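Hurthorpe slipper walk back for a third year, and it's going after dark

Hurthorpe's slipper walk is returning this August, and for the first time the whole thing will happen in the evening, with lanterns along the canal and soup at the finish.

The walk raises money for the children's reading room above the old bank, which lost its council grant three years ago and has stayed open ever since on cake sales, second-hand book stalls and sheer stubbornness. Last summer 123 people turned up in their slippers and walked a circuit of the town centre, past the market cross, down Fuller's Row and back by way of the bowling green. It brought in enough to pay for the heating right through the winter and to buy a proper set of low shelves for the under-fives.

Places for this year opened last week and 111 have gone already, which has rather taken the organisers by surprise.

"I thought we'd be begging people right up to the night, same as before," said Mererid Bellis, who came up with the idea when her own boiler was broken and she had been living in slippers for a fortnight. "I put the form up while I was waiting for the potatoes to boil, and by the time we'd eaten there was a whole page of names. Half of Orchard Street is coming. There's a lad coming back from Leeds for it!"

The new route starts at the reading room door at 8pm and drops down the steps to the towpath, then follows the water as far as the lock before turning back up through the allotments. It is shorter than last year's and much flatter, and wheelchairs and pushchairs can join at the bottom gate to miss the steps. The plot holders have agreed to leave both allotment gates open, and several of them are planning to sit out with the kettle on and cheer.

Lanterns are being made at the reading room on two afternoons beforehand. Bring a clean jar if you have one - jam jars are fine, the big pickle ones are even better - and there will be tissue paper, paste and wire handles for everyone. Battery tea lights only, please, no candles.
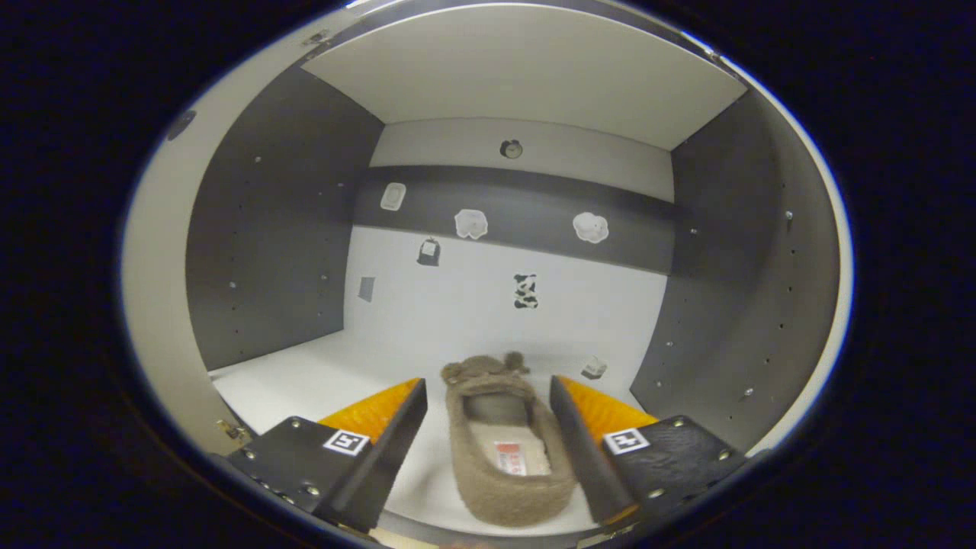
Prizes are staying much as they were, with one for the oldest pair, one for the loudest and one for the youngest walker to finish on their own two feet. The big change is a new class for animal slippers, brought in after so many children asked for it last time. Anything goes, from a full crocodile with teeth to a plain fuzzy brown slipper with two little round bear ears at the toe, and grown-ups can enter too. Cledwyn Gethin is judging, and he has promised to take it very seriously indeed. He won the oldest pair prize at the very first walk with some tartan ones that had been resoled twice, and he has been barred from entering it again, which he says is fair.

Soup will be served in the yard behind the bank from 9pm. Mabli Prothero is making leek and potato and a spicy lentil one, and Başaran, the bakery on Fuller's Row, is giving the bread, including the seeded flatbreads that vanished in minutes last year. If you can lend a large pan with a lid, Mabli would love to hear from you. She has four and wants six.

There will be music as well. Emlyn Sayce is bringing his accordion, and the junior brass group will play two tunes from the lock bridge as the walkers come through. They have been practising since Easter and are sounding terrific.

All the money this time goes towards opening the reading room on Saturday mornings. At the moment it shuts at the end of the school week, and parents who work have been asking for a weekend session for ages. Prys Edwards, who runs story time there, said the need was plain to anyone who stood at the door.

"We've got 29 children on the list for a Saturday group and we haven't even advertised it," he said. "Some of them have read everything on the animal shelf twice. They want more books and more time to sit with them, and I can't think of a nicer problem to have."

Entry is £4, or £10 for a family, and under-threes walk free. The remaining places can be booked at the reading room desk or at the bakery counter. If it pours, the walk will go round the covered market instead, so come anyway. Wellies over slippers are allowed on the towpath section, but they have to come off for the judging.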